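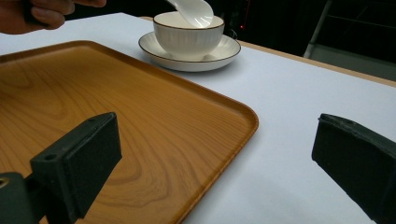
Lendness Tea Room: tableware and table check
20 March 2024

Serving tray
Rim smooth all the way round, no splinters: OK
Lacquer sound, no lifting: OK. Such a gorgeous grain on this one! Please keep it out of the dishwasher so it stays that way.
Sits flat, no rocking: OK

Bowls and saucers
Checked: 28 sets
Chips or hairline cracks: 7 saucers pulled. Run a fingertip round the dark trim, chips love to hide there.
Ribbed sides clean in the grooves: OK, and beautifully done (soft brush, keep it up!)

Ceramic spoons
No chips on the lip or handle: OK
Glaze glossy, no crazing: OK

Table and chairs
White top wiped and dry: OK
Timber edging, no rough spots: one near the door needs a light sand
Metal chair frames, joints tight: OK
Rubber feet: two missing, spares ordered from Cuevas

Overall: pass. Really lovely colour and condition across the board, great work everyone. Next full check in August.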